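# Put the dogs on a lead by the lake

The council wants dogs kept on a lead along the east side of Agbenyega Park, from the car park to the footbridge, all year round. At present the rule only runs through August, when the paddling pool is open. I have had dogs for 22 years and walk one there most mornings, and I think the council is right.

The petition against it has passed 1,000 names. I know several of the people who signed and I understand why they did. It is the only flat, open stretch of grass on this side of town. If you live in the Lotitz flats you have no garden, and a dog that never gets to run is a miserable dog and often a noisy one. Selorm Nutsugah, who started the petition, wrote in the newsletter that a lead rule "punishes the careful owners for what the careless ones do". That is fair as far as it goes. Most rules do that. I have never hit anyone with my car and I still have to keep to the speed limit outside the school.

My own dog is a six-year-old collie cross who has never bitten a person. She did once run up to a small boy near the footbridge and put both paws on his chest. He went over backwards on the path. She was pleased to see him and wanted his sandwich. He didn't know that, and neither did his mother, who was 5 steps behind with a pushchair and could not get to him before I did. He had a graze on his elbow and he screamed for a good while. I said what owners always say, that she was only being friendly. I have thought about that a good deal. It was true and it was no use to him at all.

The argument at the public meeting was mostly over bites. There were not many reported, and the people against the rule made a lot of that. But bites are the only thing that gets written down. The council does not have a form for a child who won't walk by the lake any more, or for a man with a bad hip who has moved his walk to the main road. Shiuli Hettiarachchi delivers for the chemist and used to cut through the park with her bag. She told the meeting that she now goes the long way up Hasov Road in winter, in the dark, because of two loose dogs that come at her from the trees. Their owner shouts from the far bank that they are fine. She has never been bitten, so she isn't in the figures either.

There is also the matter of other dogs. An old or nervous dog on a lead cannot get away when a loose one comes bounding over. A good many fights start that way, and it is usually the dog on the lead that gets the blame for snapping.

I would ask for two changes before the rule goes through. The first is a proper fenced field. The ground behind the old Zuseo depot belongs to the council already and has been lying empty for years. It would need a fence, a double gate and a tap. If the council is going to take away the running space, it ought to open the other one on the same day, and so far all it has offered is to "look into options". The people in the flats deserve a better answer than that.

The second is the length of the lead. The draft says nothing on this. A long retractable lead stretched across a path is a trip wire, and a dog at the far end of one is as good as loose. Two metres is plenty near the water. People who are training a puppy on a long line can do it in the field, once there is a field.

The signs will need to be bigger too. The August one is the size of a paperback and has ivy over it.

As for fines, I would leave them for people who have been asked and have refused. The dog warden covers the whole district and isn't going to be standing by the footbridge at seven in the morning. It will mostly come down to the rest of us, and that is easier with a rule to point to. I have asked people to call their dogs back and been told to mind my own business - once by a man whose dog had its nose in my coat pocket at the time.

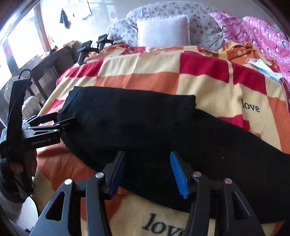
I haven't signed the petition, and I have written to the council to say so. I also put in a page on the Zuseo field, and I hope those who did sign will write in about that as well. We want the same thing there.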